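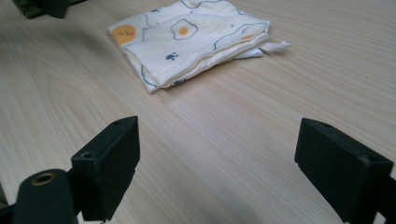 Search this site Enter keyword Go

Tranley Winter Guard Opens Its First Solo and Small Ensemble Night to the Public

MORKALVILLE, 22/12/2023 – Hi everybody! Ottmar Rathjen here, director of the Tranley Winter Guard and Percussion, with news I've been dying to share since rehearsals started. We're holding our very first Solo and Small Ensemble Night this coming May, and we want you in the bleachers (bring a cushion, those bleachers are no joke).

I've been teaching marching kids for a long time, and my favorite part has always been the stuff that happens in the hallway when practice is over. Somebody is working out a rifle toss, two snare players are trading licks on a trash can, and a mellophone player is in the stairwell because the echo is great in there. Most of it never gets in front of an audience, and I think that's a shame.

So we're giving it a stage. Performers can sign up in 5 categories: brass, battery percussion, keyboard percussion, color guard and mixed ensemble. We've already got 43 entries on the list, which is a whole lot more than I'd planned for – my original schedule fit on an index card! The Vuorinen Fieldhouse seats 700, and we'll have the full floor, so the guard folks can throw as high as they like.

Every entry gets recorded comments from a judge and a short sit-down afterward. I pushed hard for the sit-down. When I was a nervous baritone player, I learned more from one judge who stayed to talk than from a whole season of score sheets, and I still have my notes from that conversation somewhere in the garage.

Solport has come aboard as our presenting sponsor and is putting up $3,000 in summer tour scholarships. The money goes toward camp fees, shoes, gloves and all those little costs that pile up on families by June. Thank you, Solport, from me and from a lot of very relieved parents!

You don't have to be a Tranley member to enter. If you march with a school or a corps, or you aged out last season and miss it terribly, send in the form. Soloists get four minutes and ensembles get six, and please time your piece with the entrance included (I'm looking at you, cymbal line).

Entry forms are at the fieldhouse front desk and at the Tranley rehearsal hall. Spectator tickets go on sale in the spring, and kids under ten get in free with an adult. Reporters who'd like to sit in on a rehearsal are welcome to ask for me at the hall. Come on by, it's loud!

Filed under: Marching Arts, Community Events, Press Releases

Recent News
Winter Guard Auditions: What to Bring
Tranley Percussion Adds a Second Marimba
Used Uniform Sale Moves to the Rehearsal Hall
Morkalville Holiday Parade Lineup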